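Handgreifer-Bausatz von Zandgate, erste Eindrücke

12. August 2018

So, nur schnell zwischendurch, muss gleich wieder los. Der Bausatz ist zusammengebaut, hat länger gedauert als gedacht.

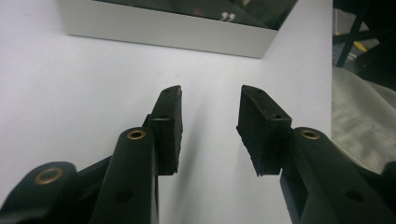
Bestellt hatte ich die Handversion, also ohne Motor, mit Griff und Kamerahalterung. 446 Euro mit Versand. Die motorisierte für den Arm kostet 900, die wollte ich erst mal nicht. Für das, was ich vorhabe (Bewegungen von Hand vormachen und aufzeichnen, später dann auf einen echten Arm damit), reicht die kleine.

Anleitung: naja. Ein PDF, auf Englisch, Schritt neun fehlt komplett. Hab bei Zandgate angefragt, Antwort kam noch am gleichen Abend von einer Idalina Aguiar, sehr nett, mit Skizze. Das fehlende Blatt soll im September mit in die neue Fassung. Support also top, Papierkram eher nicht.

Die Mechanik. Dunkelgrüne Kunststoffarme, Messingösen in den Gelenken, das gefällt mir richtig gut. Hatte vorher den Cutitz hier, da lief Plastik auf Plastik und nach ein paar Wochen hat alles geklappert. Bei Zandgate klappert bis jetzt nix. Die Ösen muss man selber einpressen, Schraubstock hilft. Bitte gerade ansetzen!! Eine hatte ich schief drin, musste wieder raus, hat Nerven gekostet.

Weniger toll: die Polster an den Fingern. Schwarze dicke Klötze, leicht porös, greifen tun sie ordentlich, aber die Kanten sind unten ausgefranst und ziemlich grob geschnitten. Für den Preis darf das sauberer sein. Ersatzpolster gibts im Shop, ob die besser geschnitten sind, weiss ich noch nicht. Moreira aus dem Forum schneidet sich seine selber aus Moosgummi zu, das probier ich als nächstes.

Öffnen und schliessen geht über einen Hebel am Griff, ziemlich leichtgängig. Fast zu leicht, ich hab die Feder eine Stufe straffer gestellt. Danach hundert mal besser. Schrauben, Stifte, Teelöffel - kein Problem. Flache Sachen sind fummelig, eine Scheckkarte von der glatten Platte aufnehmen kann man vergessen. Ging mit dem Cutitz aber auch nicht.

Gewicht: 645 Gramm mit Kamera. Klingt wenig. Nach einer Stunde merkt mans im Handgelenk, also Pausen einplanen oder einen Gurt basteln.

Zur Software später mehr, da bin ich noch nicht durch. Die Aufzeichnung läuft über Clultano, Installation war ok, nur das Kalibrieren bricht bei mir immer beim zweiten Durchlauf ab. Wenn jemand weiss woran das liegt, bitte in die Kommentare. Firmware ist die aktuelle, Kabel hab ich schon getasucht.

Würd ich wieder kaufen? Denke ja - aber erst mal die Polster neu machen.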